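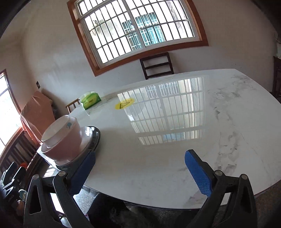 The Round Table: A Small Gallery

Welcome, and please pull up a chair! I have wanted to make a page for our table for a long while now, because it is the thing in the apartment that visitors ask after first and the thing we talk about most ourselves, usually when someone has put a cold glass down on it. We have lived in Ostitz for long enough that the table has gone from being the new table to being simply the table, and I thought it deserved a few words before I forget which story belongs to which year.

I have kept the notes short (well, short for me), and they are in no special order. If you have come over from the page about the balcony plants, the basil is doing fine, thank you for asking.

The top
White marble, glossy, with faint gray veining that gathers on one half and leaves the other nearly plain. When we first saw it at Vitale I wanted one with much bolder veins, the sort that look like a river map, and I am so glad I was talked out of it. Crumbs show up on it, coffee rings show up on it, and the gray streaks have fooled me more than once into scrubbing at a mark that has been in the stone for longer than there have been people to scrub it.

Window light
The window is reflected in the polish, bars and all, and the lines come out bent and wobbly across the middle of the table. I used to think of the bars as the ugly part of the room and now I rather like what the marble does with them. My mother laid a tablecloth the first time she came to stay, and I let her, but I missed the reflection the whole week and took the cloth off at night when she had gone to bed.

Brown wood, white panes
We kept the brown wooden window frame when we painted. Everything else in the room went white, and the painter was all ready to do the frame too, with the brush in his hand, and I said no, leave me something warm to look at. The panes slide, and one of them needs a bit of candle wax along the track every spring, usually in May, when we start wanting it open at breakfast.

The neighbors across the way
Pale walls over there, and teal-green barred windows. I have grown very fond of that green. We even took a paint card down to the window once and tried to match it for the hallway shelf, and came home with something much closer to toothpaste.

The pink bowl and the fish bowl
They were never sold as a set. The pink one with the wide rim came from the market in Stedum, and the white one, with its little blue fish on the inside wall, was a present when we moved in. One evening somebody put the one inside the other after drying up, and they looked so pleased with themselves that they have been kept that way ever since. The fish bowl is for soup if you are small and for olives if you are not. The pink one comes out for salad, for popcorn, and for washing cherries, and then back they go together.

If you do nest bowls like this, let them dry properly first. I learned that with an older pair that stuck fast and had to be coaxed apart over the sink with warm water around the outside and cold water poured inside, and a good deal of encouragement from the next room.

The dark gray round under the bowls
Everything that lives on this table for more than an hour gets something underneath it, that is the one house rule. The round one with the shiny rim has become the regular seat for the bowls. It lifts them a little off the stone, and I find a bowl looks better for being raised slightly, the way a cake does.

The little yellow sticker
Round and yellow, with a dark triangular mark on it, stuck flat on the marble. I keep meaning to peel it off! A fingernail and a drop of cooking oil would probably do it, and I would certainly never go at it with a blade, but by now I would miss it. Children find it at once and put a finger on it while they wait for their food.

Tissues, green pack
Always at the far side, always within reach of whoever is sitting there, and always moved by someone just before you need one. We go through them at a terrible rate in hay fever season. I did once buy a nice cover for them, with embroidery, and it lasted until the first curry night.

Getting it up the stairs
I have no picture of this part and I am not sorry. The top weighs 128 pounds, and there are 14 steps from the street door to ours, with a turn in the middle that was plainly built for people carrying nothing larger than a loaf. Volker Weidemann took the lower end, my cousin took the upper end, and I went ahead opening doors and saying helpful things until I was asked to stop. It went up on its edge, wrapped in two old quilts, with a rest at the turn that was long enough for tea. If you are moving a marble top yourself, do carry it upright on its edge. Laid flat it can crack under its own weight, and you don't want to find that out on a staircase.

Looking after it
Warm water, a soft cloth, a tiny drop of dish soap, then a dry cloth straight after. That takes care of nearly everything. No vinegar and no lemon, ever, however much your aunt swears by them, because the acid eats the shine and leaves a dull patch. Twice a year I go over the whole top with a stone sealer from Stonedholm, and we eat standing up in the kitchen that evening, and the next morning breakfast is back where it should be.

A word of thanks
To Volker for his back, which he still mentions, and to everyone who has sat here over the years and used a coaster without being asked. If you have a round table of your own and a good way of keeping six plates and a serving dish on it all at once, do write to me. I have been trying for years and somebody always ends up with the bread in their lap.

Jitendra Grewal, Ostitz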